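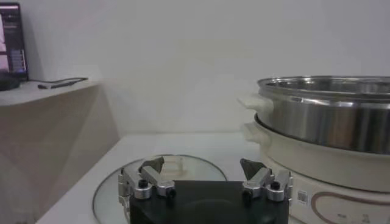

Steaming Buns on a Bench With No Stove: A Study of Small Electric Steamers in Share Housing

Sorcha Aitken and Donnie Rutherford
Second-year Home and Food Studies, major project
Submitted 30 Apr 2026

Why we chose this

Both of us moved out of home in the same year, and both of us ended up in places where the kitchen was more of a suggestion than a room. Sorcha's flat has a bench, a sink and a bar fridge, and Donnie shares a single working hotplate with the rest of the Strachan building's second floor, which means dinner at half past nine if you're unlucky with the queue. We got talking about what a person can properly cook in those circumstances (toast does not count, our tutor was very firm about that) and the electric steamer kept coming up. Donnie's nan swears by hers. Sorcha had grown up with bamboo baskets over a wok, and was a bit snobby about the plug-in kind, which she would like on the record as having changed.

So the project became a look at whether one plug-in steamer pot can do a decent job of buns, vegetables and fish for a household without a stove, and what it's like to live with on a small table. We were especially interested in the living-with part. There is plenty written about recipes and very little about where you put the lid.

What we used

The pot is the sort with a stainless-steel steamer basket that sits on a cream-white electric base, with a round glass lid. Water goes in the bottom and food goes in the basket. We also used a large white plate, a measuring jug, a kitchen timer, a pair of tongs and a great many tea towels.

For the survey we put a short form up on Guvness, the student housing noticeboard, and left it open through October. It went out to 764 members and we were thrilled with how many people wanted to tell us about their kitchens, some of them at real length. One person wrote most of a page about a rice cooker named Dona that had followed her through four rental properties. We read every word of it and have quoted it in the appendix with her permission.

Setting up the table

We worked at a plain white table against the wall, with nothing on it that we didn't need, and it took us longer than it should have to agree on a layout. Donnie wanted everything on the right because he's right-handed and likes a straight run. Sorcha wanted the food and the lid on opposite sides so you never reach across steam with a hot lid in your hand. We tried Donnie's way first, out of fairness, and changed over after the first batch when the lid ended up balanced on the jug.

The arrangement we settled on has the pot in the middle, the lid lying flat on the left and the plate of buns on the right. It's a very simple thing but it made the whole job calmer. The lid goes down handle up, on bare table, and it stays there until the basket is loaded. A flat glass lid takes up a surprising amount of room, as much as a dinner plate, and several of our survey people said they put theirs on the floor or on top of the microwave, which made us wince a little.

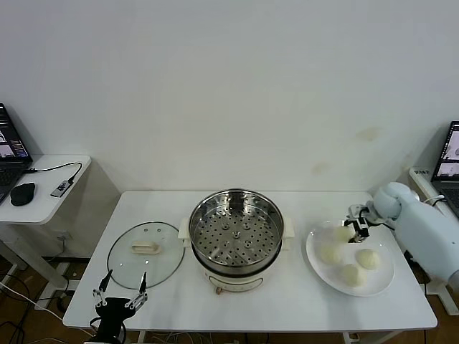 Loading the basket

The floor of our basket is flat metal with rows of small round holes, and there are a few raised round knobs standing up from it. We were curious about how dough would sit on those, so we tried the buns both ways, straight onto the metal and on squares of baking paper. On bare metal they stuck badly. With paper they lifted off cleanly, though you do have to cut the squares small enough that the steam can still find its way through the holes. Sorcha's rule is a finger's width bigger than the bun and no more.

Four buns was our standard batch. You could squeeze in another if you were feeding someone hungry, but they puff up, and once they touch each other or the wall of the basket they tear when you pull them apart. They still taste lovely, we should say. They just don't photograph well for a major project.

Other things we steamed were broccoli, carrots cut in coins, sweet potato, and two lots of white fish with ginger. The carrots needed longer than we expected and the fish needed less.

Buns: method we ended up with

Fill the base to the line with cold water and switch on.
Cut the paper squares while it heats.
Set the buns in the basket with space between them.
Lid on, timer on, twelve minutes from when the steam shows.
Switch off and leave the lid alone for 3 minutes before you lift it.
Tilt the lid away from you as it comes up, so the drips go back into the pot.

We argued over the resting time for most of an afternoon. When we whipped the lid off straight away, the tops of our buns wrinkled and sank, and when we waited they mostly kept their shape. Donnie thinks the flour matters as well (we used Verkeck plain for every batch) and he may be right, but we ran out of term before we could test another.

What we'd still like to look at

Cleaning came up again and again in the survey and we only touched on it. The basket washes up easily in a sink, but a base with a cord has to be wiped by hand, and people told us they put this off. We'd also like to borrow a taller, two-tier steamer and see whether the top layer cooks evenly, and to ask the Strachan residents to keep a pot on their floor for a month and write down what they make in it. Donnie has already put his name down to go first, with pork buns.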